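Skodard Pictures to Open "The Stockdale Girls" in January

ZIVVILLE – Skodard Pictures will release "The Stockdale Girls," a drama about two teen actresses under studio contract, in January. 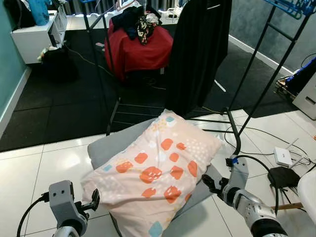 A patterned pillow on a light gray seat.

Carol Haworth plays the older of the two. The film was shot in 14 weeks and will open on over 200 screens.

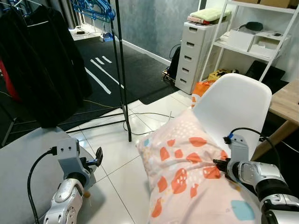
Tianyou Xia directed from his own script. It is his third feature for Skodard and the first set in the 1950s.

"Carol read the part once and we stopped looking," Xia said.

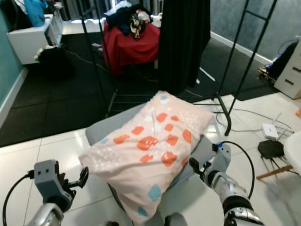
Photo: Skodard Pictures

A preview will be held at 7 p.m. at the Closus Theater, which seats 821. Tickets are on sale at the box office.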